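ok quick one, it's past 11 and I still have dishes.

So I finally quit keeping every old computer we've ever owned. Three moves with the same boxes. Raquel said it's me or the closet, kidding, mostly. The spreadsheet says 1,041 photos on the oldest one, and I'd have sworn there were ten times that.
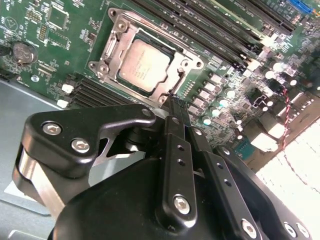 Anyway. Copied everything twice, one drive here, one at Henrique's place. Took most of April, evenings only. Found my thesis draft (bad), tax stuff, 14 versions of the same resume. A folder called "misc misc". Also the recipes my aunt typed up, wich I thought were gone for good. Cried a little over a soup.

Things I'm not keeping: game saves, phone backups from phones I can't remember, any email newsletter. Deleted more than 300 of those without opening one. Felt great.

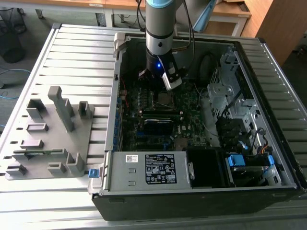
Filed under: Clutter, Home, Old stuff

Next is paper. Worse than files, way worse. You can't search paper. I have a crate of manuals for things we gave away years ago, and the warranty for a toaster. Abílio says scan it all. No. Scanning is just moving the pile. Going to try 30 minutes a night with the radio on and see how far I get. 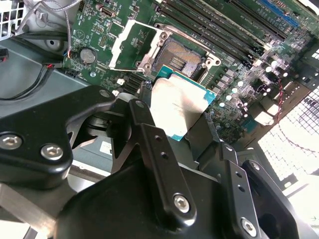 Rule so far, if I wouldn't pay to replace it, out. Doesn't work on birthday cards. Those get a shoebox, one, and when teh lid won't close I have to pick.

Closet has a floor again btw. Beige carpet, had forgotten. Vacuum's going in there tomorrow, and the ironing board if it fits.

Ok dishes.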